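Ticket 818: Marriage-age debate thread locked, replies missing
Site: Pindero community news
Opened by: Dardo Escobar
Assigned to: Reto Aigner
Status: Resolved

Problem
Our article on the Hernton council's proposal to raise the minimum marriage age from 16 to 17 passed 2,000 comments overnight. The thread then locked itself. Readers from both sides of the argument wrote in to say their replies had vanished, and several accused us of taking the other side.

Step 1. Checked the moderation log. No moderator locked the thread or removed replies. The lock came from the automatic report filter, which closes any thread once enough readers flag it.

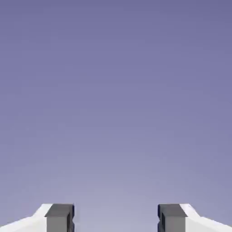
Step 2. Searched the hidden queue. The missing replies were all there. Most quoted the phrase "child bride," which is on the word list we added in August after the Lanz story.

Step 3. Took the phrase off the list and released the queue. Left hidden the replies that named a local family — those break the privacy rule and will stay down.

Step 4. Reopened the thread and pinned a short note explaining the lock. Dardo approved the wording.

Follow-up
The Lodia edition uses the same word list, so the change was copied there. Dardo confirmed that new replies show up on both sites. Closed by Reto, 15 February 2026.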